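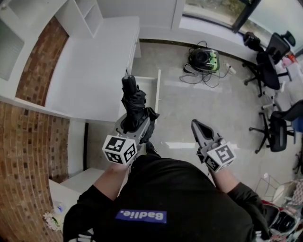
The people at Evaritz say we are thinking about this the wrong way round. Their line, by email this morning, is that a pair of grippers is cheap and it's the hours of handling that cost money, so we should stop fussing over the hardware quote and sign before the price goes up.

April 18, 2018. Well, they would say that. The quote is $2715 for 2 units, and the price has been about to go up ever since December. I went through the small print again after lunch. Spare finger pads are extra. So is the calibration visit, and it's good for 8 months, after which I suppose we pay for another one. Ikon came in lower but won't put a delivery date in writing, and I have bought from people like that before.
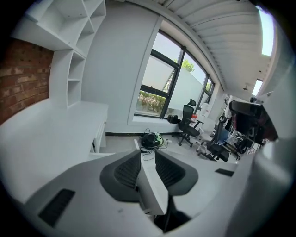 p. 79

Wrote the Wirnus budget out by hand tonight to see if it looked any better on paper. It didn't. If the grippers go in, the second workstation comes out, and I don't see how we process anything without it. Cheng's leasing offer is still in the drawer. I don't like leasing. You pay and pay and then they want it back.

Still no figure from anyone for what a broken jaw costs. I've asked twice. Will ask Evaritz again tomorrow and copy in Ikon, and hold the order until one of them answers.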